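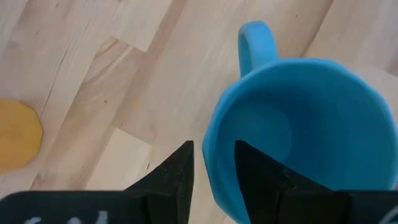

The student project group at Ondstead is looking for participants for its new round of teleoperation sessions, which starts in August. We are a mixed group of second and third year students from the Skosdale evening class in practical robotics, and we prepare a table task for the Brokstead student competition. The task is called Mug Order. Two arms must take mugs from the table, put them upright if they are lying, and place them on a shelf in the order which the judges give. It sounds like a small job, but the grasp needs patience: with the blue mug, for instance, one finger goes over the inside and the other stays outside, above the wood, and the rim must come between them before you close. A person learns to judge this in one evening. Our program learns it only from many people doing it, each with their own habits, and for this reason we ask for your help.

What you will do

You will steer the two arms by hand from the operator's place, with two controllers which move the same way as the arms. One of us is beside you the whole time. At the beginning you have a practice part, where nothing is recorded and you can make as many mistakes as you like. After this we give you short tasks from a printed list, such as "put the purple mug to the left end of the shelf" or "stand up the mug that is lying, then give it a free place". Each task is recorded as one take. When you drop a mug or push it over, please continue if you can. We keep these takes too, in a separate folder, and they are very useful for the part of our class work which deals with recovery.

In the last round we collected 851 takes. We would like to have more variety in this one, especially from left-handed people and from people who do not play video games. Most of last round's operators were our own classmates, and you can see it in the data: they all approach from the same side and they all hurry.

Who can take part

You must be 18 or older and able to sit and use both hands for the length of a session. Glasses are no problem. You do not need any knowledge of robots or programming. You should understand spoken English well enough to follow the task list, but it does not have to be your first language. It is not the first language of half of our group either.

If you have taken part before, you are welcome again, but please write this in your message so that we put you on the second list of tasks.

We have places for 30 participants. If more people write to us we will keep a waiting list, in the order of the messages.

Time and place

A session lasts two hours including one break. Please plan for three sessions, if possible not more than one week apart. Sessions start at 10.00, at 14.00 and at 18.30. The evening ones fill up first, so do tell us if you could also come in the morning.

We work in the Ondstead building, room 118, on the ground floor. The door to the street is locked after 18.00 - ring the bell marked "Class" and wait, someone will come down the corridor. There are bicycle stands in the yard. The bus from Skosdale centre stops on the opposite side of the road. 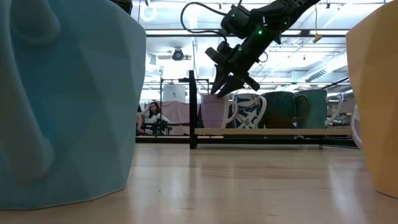

Ctibor Polák told us after the spring round that the first evening was harder than expected, that the arms felt slow and the shelf felt far away, but that in the second session the hands had stopped thinking about it and it became "nearly restful, like drying dishes with somebody else's arms". The only complaint was the chair, which was too low. We have bought a better one, and you can adjust it.

We have also changed some other things after the comments. The task list is now in large print. The break is a fixed one and comes after the first hour. Before, people were asked if they wanted a break and they always said no, and then the takes at the end were clearly worse. We have also made the list less regular, with mugs of different shapes and handles which point in different directions, so that you do not repeat one movement the whole evening.

What you receive

Each participant receives 44 pounds for the three sessions together, paid by bank transfer after the last one. If you can come only once or twice, we pay the part for the sessions you did. Tea, coffee and biscuits are free. Students of the evening class can choose to have the hours counted as practical hours in place of the payment, but not both. Your first name will be in the thanks on our competition poster, if you wish it.

Safety and your data

The arms move with limited speed and there is a stop button which you can press at any moment, also without a reason. Please come in closed shoes and tie back long hair. Loose scarves and long necklaces must be left on the coat hook. Do not reach onto the table while the arms are switched on, even to save a falling mug! Mugs can be replaced.

We record the movement of the arms and the pictures of the cameras at the table. It can happen that you or one of us is visible in the background. Before the first session you receive a consent form of two pages. Please read it at home and bring your questions. You can ask us to delete your takes until the day we hand in the competition entry, and after this date we can still remove the camera pictures but not the effect on the trained program.

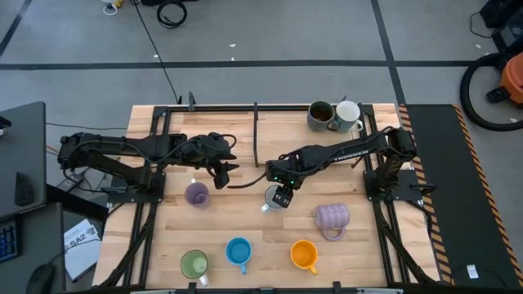 Mug Order: the right arm holds the white and grey mug, the lavender one still has to be stood up.

We need also two helpers

Besides the operators we look for two people who will set the table between the takes. The helper reads the start layout from a card, puts the mugs in their positions and orientations, steps back and says "clear". It is quiet work and needs a good eye for small differences, as a handle turned the wrong way makes the take useless for comparison. Helpers come for five evenings and are paid the same amount per session as the operators. They should be comfortable with standing for longer periods.

How to apply

Write a short message to Morena Costa at the Lo Presti desk, which is the office for student projects at Skosdale, or leave a note in the tray there. Please give us:

Your name and how we can reach you
Operator or helper
Which hand you write with
The starting times that suit you
If you have steered a robot arm before, and where

You will have an answer within one week. Please do not come directly to room 118 to ask for a place, as we are often in the middle of a take and cannot open. If you are not sure whether the work is right for you, write anyway, and we can arrange a short visit in which you try the arms without any recording.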